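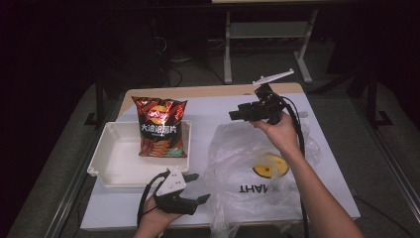
Minutes, August build night

Filed under: Meetings / Builds / Grippers
August. Minutes by Natalina Bassi

Started at 7.10 pm, once the kettle had been found. Last month's minutes were agreed with one correction: the bearings were ordered from Carbone, the pulleys from Aretti, and I had them the wrong way round. Sorry to both.

1. Hand-held grippers

The main business of the night, and what a good night it was! Both grippers now have their housings on and their cables run, so we can finally work with a pair of them at the table and talk about how they feel in the hand. Everyone who wanted a go got one.

Points raised:

- The fingers open nice and wide. General agreement that the new linkage is a huge step up from the July one, which pinched.
- The cables are still a nuisance. They come off the back and lie along your arm, and you feel them every time you turn your wrist. Agreed to try a softer cable and a clip at the elbow before we think about anything cleverer.
- Left-handers asked for the trigger to be moved forward. Easy to do, it's one slot in the printed part. Natalina to redraw.
- Trigger spring: opinion split down the middle between the stiff one and the soft one. We will keep both and label them this time.

2. Practice objects

Long and very enjoyable discussion. We have been picking up wooden blocks since spring and everybody is sick of wooden blocks. The feeling of the meeting was that shopping is far more interesting: a bag of Lay's crisps stood up in the white tray, and a thin plastic carrier bag lying flat beside it. Crisps punish you for squeezing too hard. The carrier bag is a different sort of horrible, all folds and shine with no proper edge to get hold of.

It was suggested that packing the one into the other should be the first full task for Arkotmont (the arm, for anyone new, is still in bits on the back bench, but it has had a name for ages). Agreed with real enthusiasm. We will do it by hand with the grippers until we know what good looks like, then worry about the motors.

Some argument over whether the carrier should be held open by one gripper while the other does the lifting, or propped open on something. Propping was called cheating by half the room. Left open, like the bag ought to be.

Agreed that objects stay the same from one session to the next, so please don't eat the crisps. There is a biscuit tin for that.

3. Table

The white top is much better for seeing what you are doing and was thought worth keeping. It stops a little short of the back edge and leaves a strip of the wood showing. Do we trim, extend or leave it? Left it. One member would like it minuted that it will annoy them for ever.

Cables on the floor behind the table need tidying before the next session. A length of trunking is going spare in the store cupboard, behind the pillar drill.

4. Software

The Lalow logging script now starts from one command and writes to the shared drive, which got a small cheer. It still drops out if the laptop goes to sleep, so turn sleep off. Instructions are taped inside the lid.

Timing between left and right was looked at on the bench last week and is out by almost 20 milliseconds. For hand work that is fine. It will need sorting before the arm goes together, and we'll put it on the October list.

5. Money

We have £139 left in the build pot. Cable, clips and another reel of black filament were approved. The nicer camera lens was not, though it was a near thing and will surely be back.

6. Any other business

- The bandsaw guard is fixed. Please still read the notice.
- Whoever borrowed the good crimpers, they live on the red hook.
- A request for a beginners' evening where people can try the grippers without sitting through the minutes. Lovely idea, date to be found.

Actions

Natalina: redraw trigger slot, print 2 of each version.
Whoever is in first: trunking behind the table.
All: bring one awkward object from your kitchen. Soft, crinkly or floppy preferred, nothing that leaks.

Closed at 9.35 pm, then stayed far too long playing with the grippers.

3 comments

benchmonkey
Softer cable gets my vote. Silicone stuff is lovely, bends like string. I've got a couple of metres I can bring in.

Tilly_H
Gutted I missed this one! Can I bring a packet of tortillas as my awkward object? They fold in every direction at once.

oldlathe
Stiff spring. Will not be moved on this.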